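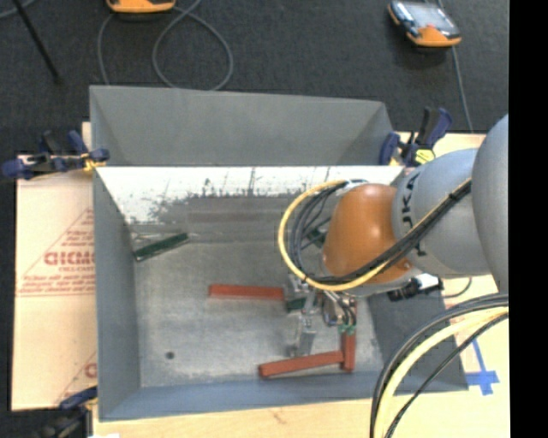
Bin cell at Potthorpe, fixed camera view, red and green blocks in the bin.

From: Muthoni Rotich
To: plollimport-users
Date: 10 March 2022
Subject: Re: [plollimport-users] Bin-picking episodes: what to keep, what to throw away

Obadia Okoth wrote:

> We are about to start collecting on our own bin and would like to
> use the same layout as the Potthorpe set so that the two can be
> merged. Three things are not clear from the notes:
>
> 1. Do you keep episodes in which the grasp fails?
> 2. Is the fixed camera moved between sessions?
> 3. The import script rejects files where the gripper channel is
> shorter than the joint channel. Is that deliberate?
>
> We have 65 trial episodes recorded so far and can redo them if
> the answer to any of these is awkward.
>
> Obadia

Obadia,

Please don't redo the 65 yet. Most of them can probably be saved.

1. Yes, we keep failures. An episode is marked "fail" if the block is not clear of the bin wall when the arm stops, and it stays in the set with that mark. The February batch has 240 episodes, and failures in it are stored in the same folders as the rest. What we do throw away is any episode where somebody stopped the arm by hand. Those end at an arbitrary point and the learner treats the stop as part of the task.

2. The camera stays where it is for a whole batch. The bin is the part that wanders. Ours is sheet metal with sloping sides and the gripper does push against it, so we put bar clamps round it on the tabletop. Check the clamps before each session, then save one still and compare the bin corners with the first still of the batch. If a corner has shifted by more than 5 pixels, start a new batch number. Do not try to correct it afterwards in software. Cardoso tried that on an earlier set and the labels near the walls were wrong throughout.

3. Deliberate, but too strict. The gripper channel is logged at a lower rate and the script expects it to have been resampled already. Run the resample step first. If the two channels still differ by 2 samples or fewer at the end, it is safe to trim the longer one. I will relax the check in the next version of Plollimport.

Some further points on placing the blocks, as the notes say very little:

Vary the layout by hand between episodes. Dropping the blocks in from above gives too many that end up flat in the middle of the floor, and the model then does well on those and badly on everything else. We want blocks near the front wall, blocks touching at an angle, and long pieces pointing into the corners. Approaches where the gripper has to come down between neighbours are the most useful ones we have.

The dark green pieces are harder than the red ones. They are easily lost among the cables in the fixed view, and the automatic labels drop them when only a short end is showing. Go through these by hand. Label the visible part only and do not guess at the rest.

Leave the worn patches and scratches in the bin alone. An early model trained on a clean floor took scratches for block edges as soon as it was moved to the real bin. Do not paint the bin or line it.

Cable position matters more than I expected. The loops at the wrist hide a different part of the bin depending on the approach angle. If you re-tie them, note it in the session file under "hardware", even if nothing else has changed.

For the merge, send me five of your episodes first, with at least one failure among them, plus the session file and the first still. The Clidasow server is fine for this; use the incoming folder and post the folder name here. I will run them through the import and report what it complains about.

Muthoni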